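Valtville General itemized bill, second copy doesn't match the first

gerardo_a
Asked for an itemized bill in January. Got one for $1153. Asked again, got one for $2000. Same night, same bed, same ankle. I'm scared to ask a third time.

nightshift_ro
Ask for the chart too and compare line by line. Mine had 5 doses of something I'm allergic to. Either a billing error or I'm a medical marvel.

Prenine
Disagree. Call the patient advocate first. Records took me forever and the advocate knocked off $400 in one call.

nightshift_ro
The advocate works for the hospital, Prenine.

Prenine
So does the records office — who did you think ran it, the Vatican?

gerardo_a
Calling Monday. Meanwhile I'm on picnic duty.

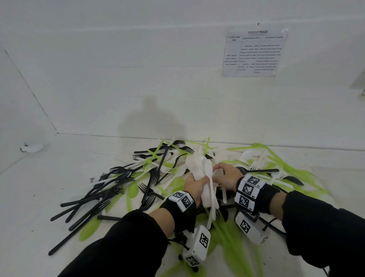

forks and spoons, sorting in progress

nightshift_ro
Get the advocate's answer in writing. And keep both bills, they'll swear the first one never existed.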